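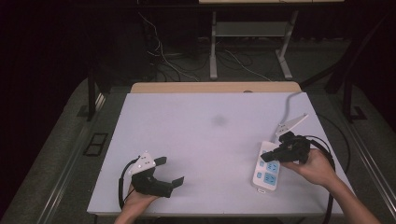 Two hand-held grippers with white marker plates, held over a white-topped table.

Study separates two early names for Gunddale

The names Gunddale and Gundeholm, long treated as older and newer forms of one place name, referred to different pieces of land until the late medieval period, according to a study released in September by the Relumik place-names project.

The project's editors collected 826 written forms of the name from charters, tithe rolls and chapel accounts. Of these, 582 can be tied to a stated boundary, such as a stream, wall or neighbouring holding. In that group, Gundeholm is used only for the walled enclosure around the chapel and its spring. Gunddale is used for the whole valley, including the settlement and the grazing land to the north.

Hannelore Diekmann, who edited the charter material, said earlier writers had relied on a single copy in which a clerk replaced one name with the other throughout. "The copy is consistent, so it was trusted," she said. "The older rolls keep the two apart, often within one entry."

The meaning of the first element remains open. The study lists 2 explanations: a personal name, and a word for a battle or dispute. Şükran Polat, who wrote the chapter on sound changes, prefers the personal name but notes that the earliest spellings fit either reading. The second element of Gundeholm is taken to mean raised ground beside water.

Alcides Arruda, a historian of pilgrimage who was not part of the project, accepted the distinction but questioned its date. He said visitors' accounts use both names for the chapel 100 years before the study allows for any overlap. The editors left most of those accounts out on the grounds that they survive only in translation.

A supplement covering field names is in preparation, edited by Naveen Uniyal.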